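Skuren brings stacking practice to the teaching bench with Pendetel, a ready-made exercise kit for robot arms

WOLLESHOLM, July 2022

Skuren is very pleased to announce that Pendetel, its block-stacking kit for colleges, university labs and small training rooms, is now open for orders. It has been a long time coming, and the whole team at our Wollesholm workshop would like to thank everyone who lent us bench space, patience and a good deal of tea along the way.

Pendetel came out of a complaint we kept hearing. Plenty of teaching labs have a perfectly good arm and gripper, and plenty have keen students, but the weeks between unpacking the robot and getting it to do something worth watching can be long and rather lonely ones. We wanted to offer a first proper job for the arm, one that a beginner can follow by eye and that still gives an experienced programmer something to chew on. Picking up small wooden cubes and putting them on top of one another does both very nicely.
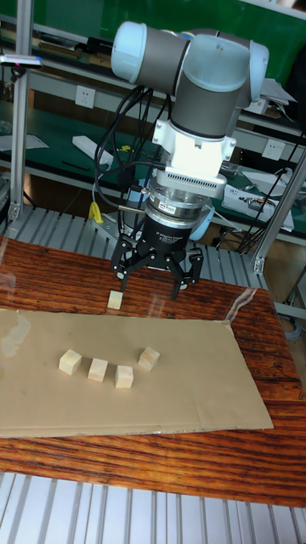

Deok-su Ahn put it more bluntly when we asked for a comment: I spent most of February writing my own stacking exercise and I would cheerfully have paid somebody to take it off my hands. What I want to know is whether a class can get going in one afternoon, and whether I can change the order of the blocks without ringing anyone up.

The answer to both is yes. The kit comes with plain wooden cubes, a set of 40 graded exercises and the Camargo planning software, which runs on an ordinary lab computer and talks to the arm through its usual controller. Exercises are kept as short text files, so a teacher can copy one, swap two lines and have a new task ready before the class has sat down. The early ones ask for nothing more than moving a cube from one spot to another. Later on there are pairs, towers and little puzzles in which a block has to be moved out of the way before the next can be reached — and these, we are told, are where the arguments start.

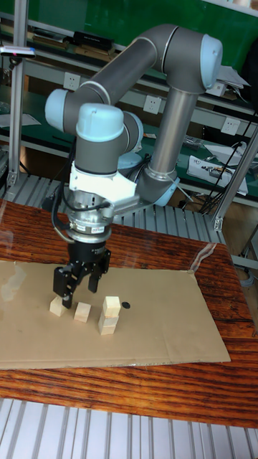 Camargo also keeps a record of every attempt, including the ones that go wrong. During our trials we logged 2,000 stacking attempts, and 286 of those ended with a dropped or toppled block. We have left all of them in the sample data that comes with the kit. Students learn a great deal from looking through a run that failed and working out whether the approach was too low, the grip too wide or the release a moment too early, and we would be sorry to tidy that away.

A word on fitting. Pendetel does not include an arm or a gripper, and it does not tie you to one make of either. You will need a flat, steady table and a gripper that can open wider than the cubes and close on them gently. The handbook has a chapter on setting the table height, another on grip force, and a rather long one on what to check when a tower leans, which our testers asked us to make longer still. 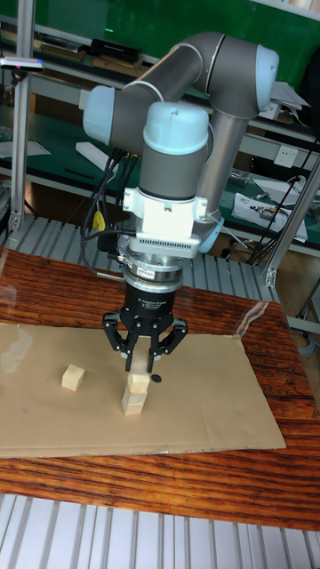 Orders placed with Skuren include a half-day of remote help with setting up, at a time that suits the lab, and updates to the exercise set for as long as the kit is in use. The price is 517 pounds for a single bench. Labs with several benches are warmly invited to get in touch, as we can usually put together something kinder on the budget, and spare cubes can be bought separately in small bags. 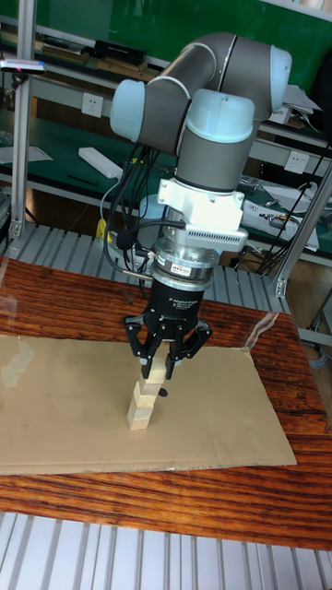

Ji-hoon Kong, for one, would like to see more to come, and told us that three blocks is a fine place to begin but that the students will be asking for bridges and archways by the second week.

We have taken the hint. A second exercise set with wider structures is being written now and will be sent to all Pendetel owners at no extra charge when it is ready.

To place an order, arrange a demonstration or ask for a copy of the handbook, please contact the Skuren press and sales desk in Wollesholm.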